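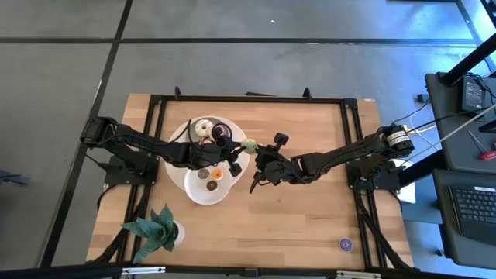
The county of Borngate runs its affairs on a computer that lives in a closet behind the tax assessor's office, and for 11 years the plan has been to get rid of it. The plan has a name, Hadura, and a logo, and a mug. What it doesn't have is very many applications. When I asked Fotini Kourkoulas, the county's deputy director of information services, to draw me a picture of how the move to the cloud was going, she thought for a moment and then held up both hands with the fingertips pointed at each other and a foot of air between them. If you have ever seen two robot arms reaching toward each other over a wooden table, you have the idea. One hand was the county. The other was the cloud. "That's the gap," she said, wiggling the left one. "We've been in this position since June."

Kourkoulas has the calm of someone who has sat through a great many vendor lunches. She came to local government from a hospital system, where, she says, the software was worse but the cafeteria was better. Her first week on the job she asked for a list of everything the county's computers did. She was given a binder. The binder listed 43 applications. A second binder, found under the first, listed 90.

"I asked which one was right," she said. "They told me the first one was aspirational."

The usual story about government and the cloud is told from the top. Someone in a nice suit signs a policy that says new systems should go to hosted services whenever it makes sense, and then someone in a slightly less nice suit is asked, a year later, how much money it saved. What happens in between is mostly people like Kourkoulas making phone calls. She calls the sheriff's office to ask whether anyone still uses the evidence labeling program. The sheriff's office says no. She schedules it to be switched off. The sheriff's office calls back.

Her list has columns. There is one for what a program does, one for who owns it, and one headed "Who will yell," and she says the third is the only one that has never been wrong. Dog licenses turned out to have a longer entry in that column than the jail. Dog licenses are sold over the counter at the clerk's office, at two feed stores and, for reasons that predate everyone, at the marina. Each of those places has a terminal that talks to the closet over a phone line. The phone company would like very much to stop providing the phone line. It has written to say so.

The county's contractor for all this is Sfakianakis, a regional firm that started out installing cash registers and has the good manners of a company whose customers used to stand right behind it. Its man on the job is Apostolos Tsakiris, a tall, mournful engineer who carries a paper notebook and doesn't care for the word "journey." I rode with him one morning to the road department, where he was to find out why the salt inventory would not run anywhere but on a particular beige desktop.

"Every place has one of these," he said in the truck. "You can move the payroll, the property records, all the mail. Then there's the salt."

The salt program had been written by a plow driver with a gift for spreadsheets, since retired to a lake. It knew how much salt was in each shed, how much each truck had taken and, through a formula Tsakiris followed with his finger for some minutes without speaking, how much would be left by spring. It also printed a birthday list. The supervisor was prepared to give up the inventory but wanted to know what would happen to the birthdays.

Tsakiris wrote "birthdays" in the notebook and underlined it.

Money is supposed to be the point, and money is where everyone I talked to became vague. The closet is cheap in the way an old car is cheap. It's paid for, and each repair is a surprise. The cloud is a subscription, and the bill comes every month whether or not anything has broken, which the county's budget process finds offensive. Borngate buys equipment out of one fund and services out of another, and the second fund is smaller and has more people looking at it. A server can be bought in a good year and left alone through the bad ones. You can't do that with a bill.

Kourkoulas had her own education on this subject last winter, when her office put a test copy of the property map on a hosted service and forgot to turn it off. It sat there for a whole quarter, fully staffed, so to speak, serving maps to no one at nearly 200 dollars a day. She put the invoice in a frame. It hangs over the printer, and new employees are walked past it on their first morning.

"I'd love to say it was the interns," she said. "It was me."

Some of it has gone well. The county's email moved over one weekend and the only complaint on Monday concerned the font. Permits went next. A contractor who wants to build a deck in Borngate can now apply from his kitchen at midnight, and a surprising number of them do. The building department used to have a line out the door on the first warm day of the year. This year it had a line of a normal size, made up of people who had heard about the website and wanted to ask whether it was real.

The trouble with early wins is that they come early. What's left on the list now is the stuff that was skipped, and it was skipped for good reason. Court records are tied to a state system that only accepts files in a format last updated when its author had hair (I met the author; he's a good sport). The water billing package can be moved, says its maker, provided the county first buys the new version, Sadura, which does everything the old one did except billing by the quarter. Borngate bills by the quarter. Sadura's sales team has suggested, with great tact, that the county might consider billing by the month, and the county has asked whether the sales team would like to come and explain that at a public meeting.

I asked Tsakiris whether he thought the closet would ever be empty. We were standing in it at the time. It's a loud little room, with a window unit running flat out and a hand-lettered sign asking people not to store Christmas decorations near the racks. There were Christmas decorations near the racks.

"Empty, no," he said. "Quieter." He moved a box of garland with his foot. He thinks two machines will still be humming when he retires, one for the courts and one that he has traced through three departments without learning what it does. They tried unplugging it once. Everything kept working for most of a day, and then the elevator in the annex stopped.

It has since been added to Kourkoulas's list. Under "What it does" she has put "elevator (?)." Under "Who will yell" she has put the name of the county commissioner whose office is on the fourth floor, and she's been told to have a plan for it before the next budget hearing.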